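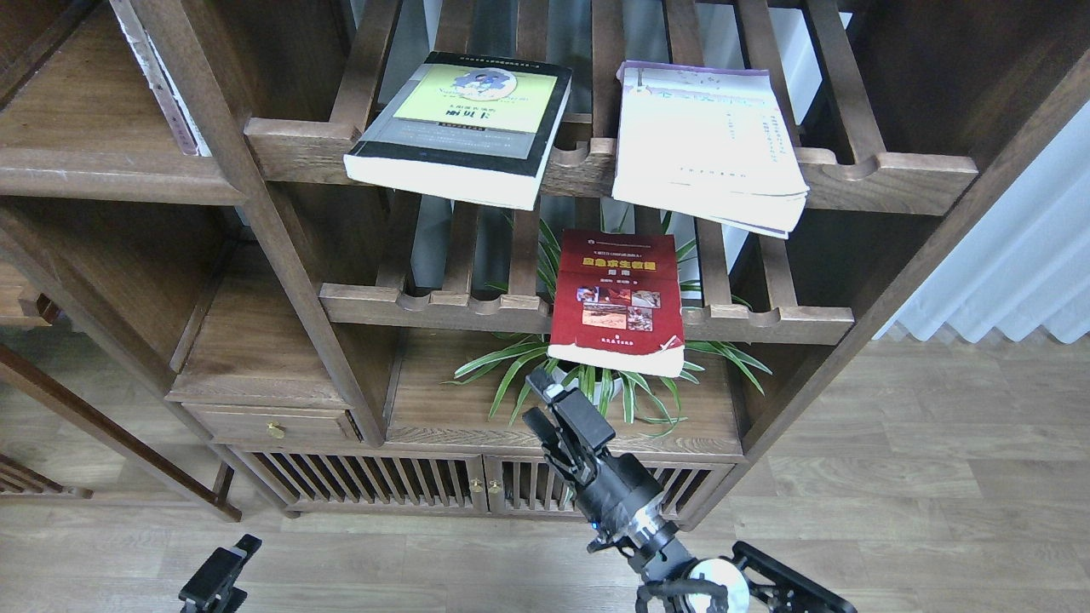 *Gripper positioned below a red paperback on the middle slatted shelf. Two further books lie flat on the shelf above.*

# Skiteo Shelf Retrieval Package

**Revision 2024-02-11**

The Skiteo Shelf Retrieval Package is a method and software bundle for taking books from domestic shelving with a two-finger parallel gripper. It was developed at the Gollmont laboratory by Radosław Sikora and Teresa Olszewski and is supplied to research groups working on household manipulation. The package contains the trained grasp policy, the annotated recordings used to train it, and the evaluation protocol described on this page.

## Purpose of the method

Most published work on book retrieval assumes books standing upright in a closed row on a flat shelf. In private homes this is often not the case. Books lie flat, lean forward, or rest with one edge past the front rail. Shelves may be slatted, and plants or other soft objects may occupy the space a gripper would need to pass through.

The Skiteo method treats the overhanging edge as the main grasp feature. When a book projects beyond the rail, the policy approaches from below and in front with the fingers open, aligns them with the lower edge of the cover, and closes only after the estimated width of the book has settled over several consecutive camera readings. No suction cup or special end effector is used.

## What the package includes

- Grasp policy weights for a two-finger parallel gripper
- 900 teleoperated recordings, each with head camera video and joint positions
- Frame-level labels for approach, contact, withdrawal and release
- Tikeo, the playback and annotation viewer
- Evaluation protocol and blank score sheets

Recordings in which the operator abandoned the grasp have been kept and are labeled as such. Users who want only completed retrievals can filter them out in Tikeo.

## Evaluation protocol

The protocol uses one shelving unit and a fixed set of books. Each book is placed by hand in a pose drawn from a printed list, and the policy is given a single attempt. An attempt is limited to 30 seconds from the first arm movement. A retrieval is scored as complete when the book has cleared the shelf and remains in the gripper until the arm comes to rest.

Damage to covers is recorded separately. Paperbacks are the harder case, as the cover bends before the page block moves, and a grasp that looks secure at contact can slide during withdrawal. The policy therefore lowers its closing speed for soft covers. Grip force is held constant through the withdrawal phase.

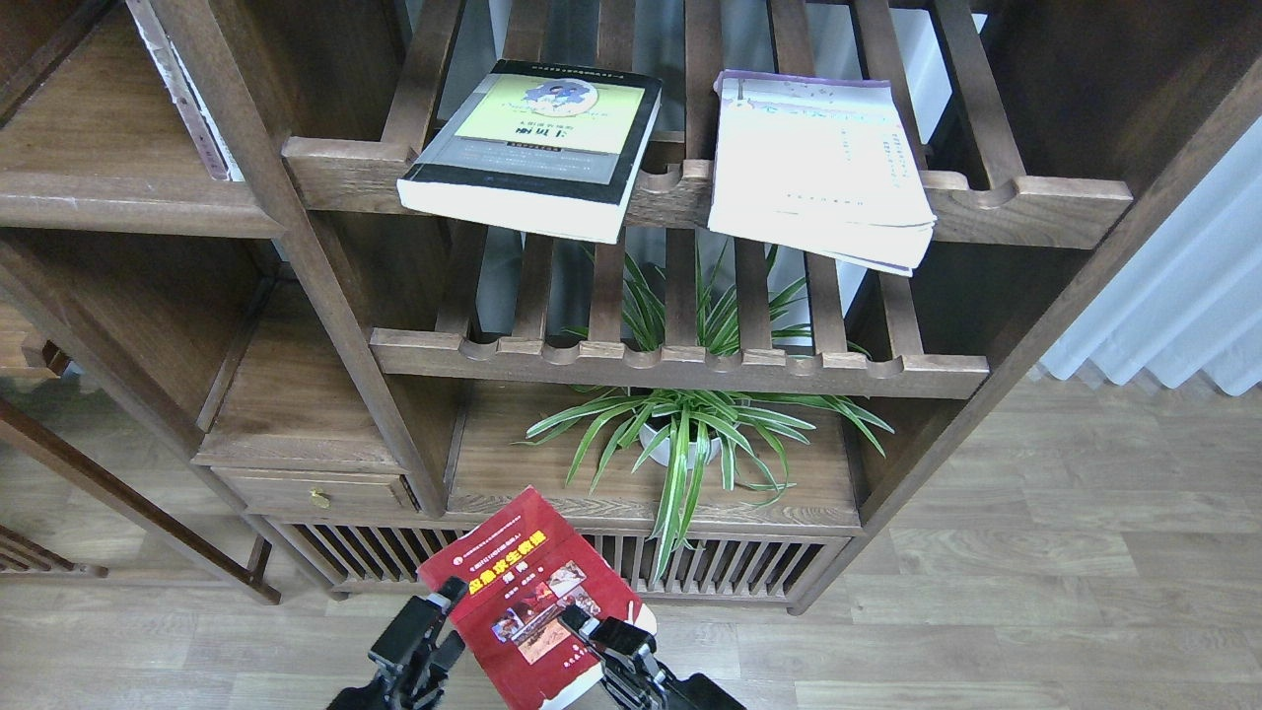
*Red paperback held between the two fingers, with the cover and its yellow title showing.*

Foliage is treated as a permitted contact. Long, narrow leaves that show between shelf slats confuse depth estimates near the rail, and earlier versions of the policy stopped short when leaves lay behind the target. The present version masks thin green structures before the approach path is calculated. Pots are still treated as obstacles, and any contact with a pot ends the attempt.

## Known limits

The method has not been validated for the following:

- Books packed tightly in an upright row
- Glossy dust jackets that are not attached to the cover
- Shelves above the reach of the arm at full extension
- Two books lying directly on top of one another

Title recognition is not part of the package. The target book is selected by the user in the camera view or passed in as a region by another program. The policy makes no use of the text on a cover – language and script have no effect on the grasp.

## Requirements

The package expects one head-level color camera and at least one arm with a parallel gripper. Two-arm systems are supported, with the second arm held in a parked position during retrieval. Camera calibration should be repeated whenever the head mount has been loosened. The calibration routine uses 10 poses and is run from the Tikeo menu.

## Licensing and support

The package is available to universities and nonprofit institutes under a research license. Commercial evaluation licenses are handled by Gajewski, the distribution partner. Each license covers one laboratory and includes written support from the development group. Requests for the recordings alone, without the policy weights, are accepted on the same form.

The next release is planned for April and will add labels for placing a book back on a slatted shelf. Current license holders will receive it at no charge.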